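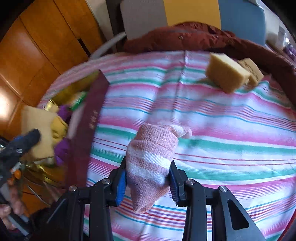
Meia não se dobra, meia se enrola, e quem faz bolinha estraga o elástico. Foi o que escreveu uma leitora de Riltdale quando a revista perguntou como andavam as gavetas. Veio em letras maiúsculas.

Discordo em parte. A bolinha estraga se o punho fica virado do avesso por meses, esticado. Rolinho, não. Rolinho é outra coisa: junta o par, começa pela ponta, enrola sem apertar, e só no fim o punho abraça o resto. Cinco segundos. Com meia grossa, de tricô, funciona melhor ainda.

Onde fazer isso? Na cama. Lençol esticado, tudo despejado em cima, inclusive o que não é meia. Sempre tem o que não é meia. Caixinhas, esponjas, um pano que ninguem sabe de onde saiu. Separa depois. Primeiro os pares. 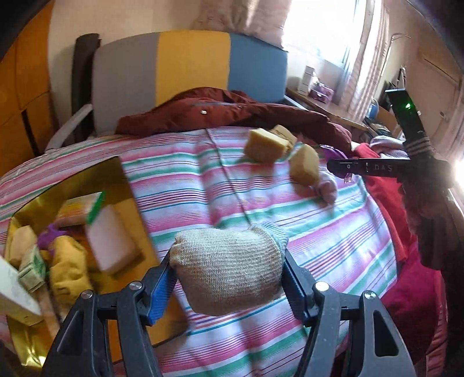

Depois vem a caixa. Testei 2 nesta temporada. A da Skilleveck, com 12 divisões, bonita, cara, rasa demais para meia de inverno. A da Cocco não tem divisão nenhuma e foi a que ficou. Rolinhos em pé, punho para cima, as claras de um lado. Pronto.

Meia sem par? Dou um prazo: até dezembro. Na loja Drudthorpe vendem um saquinho só pra elas, com cordão. Comprei, usei 5 semanas, virou deposito de tudo. Hoje as solteiras ficam no fundo da caixa, por cima delas os pares, e a gaveta de baixo, enfim, fecha.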